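Subject: Re: [shopfloor-tech] Shelf robots - are we there yet?

In July the list had this:

> Cendwood have had the Vidley unit in their trial store since spring and
> it gets through 234 facings a night with no one on shift. I think we can
> stop asking whether machines can fill shelves and start asking what
> they cost. Two years and every mid-sized grocer will have one.

I went and read the Vidley write-up again after that. The 234 facings are all tins and cartons. Square things, hard things, things that stand where you leave them. Fine, tins are heavy and I'd gladly never lift another tray of them. But tins were never the slow part of my evening.

The slow part is bags. Snack packets are a pillow of air with something breakable in it. You can't squeeze them hard, you can't grab them by the top seal for long, and they slump into each other the moment you turn round. Then there's the sorting. Two makers, Gokul and Gopal, both sell a Tikha Mitha Mix and both sell a Nylon Sev, and customers put one back on top of the other all day long. At our place the job looks like this:
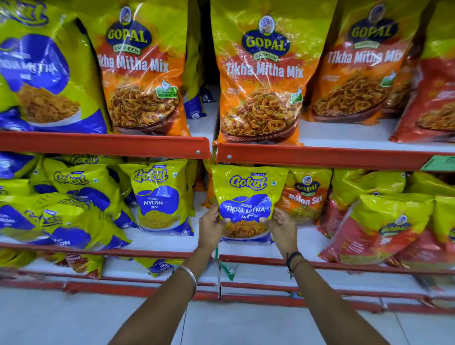

Boonchu's arm managed bags when I saw it, for what that's worth. It used suction cups and did 40 in an hour, one flavour, fed from a tray with every packet facing the same way. It dropped 4. I asked the rep what happens if the bags come out of a carton in a heap and he said that was on the roadmap.

Somebody from the Votanance pilot has written to me off list and is happy for me to pass this on. Their machine can tell near-identical packets apart well enough, even creased ones, and they think the seeing part is mostly done. Where it falls down is reaching in past the front row to pull old stock forward, which it was never able to do without knocking something over, so a person still goes round after it every morning.

That squares with what I've seen. A camera on a pole that tells me which shelf is in a mess, I'd take tomorrow. But a machine that needs someone to tidy up behind it has moved the job to a different hour - it hasn't done it.

If anyone has watched one fill a shelf of soft packets from a mixed carton, with no engineer standing next to it, I'd like to know which store. I'll pay my own train fare. Please don't send the video with the music on it, I've seen it.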